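Bromport finds store gets a new pair of hands, and the old hands get chairs

Bromport, May 4, 2022 - The Bromport finds store, which looks after worked stone from digs across the district, is handing its dullest job to a robot arm. The arm, named Pulodis, will lift each piece from the bench, turn it for recording and set it down in its tray. It was built by Malabanan, a firm that until now has mostly moved biscuits.

Staff have spent 30 years doing this by hand, standing up, in cotton gloves that fit no known human. Under the new arrangement they will sit at a desk, read the catalogue numbers and argue over the sixes and eights, a task the store considers beyond any machine and, on some afternoons, beyond the staff.

Each move is worked out in simulation before the real arm is allowed near the real shelves. A dropped stone on a screen costs nothing and needs no form.

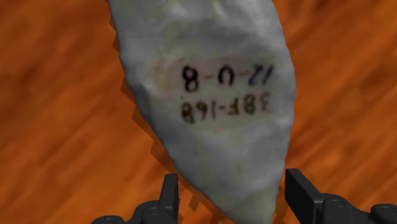 What changes for the people

No jobs will go. Five members of staff have been trained to run the arm, and all five may stop it at any time, for any reason, including a bad feeling. Lifting duties drop from every shift to one in the week. Writing up, drawing and answering letters from people who have found a pointy rock will take up the hours saved.

The staff asked for two changes during the trial, a slower grip and a quieter motor, and got both. A third request, that Pulodis also make the tea, is with Malabanan.

What happens next

The first batch is 1199 pieces from the Brerutach dig, held in 66 trays. Work on them should finish in September. Visitors can watch from the gallery by arrangement with the store's front desk, though they should know that it is very slow, and that this is the point.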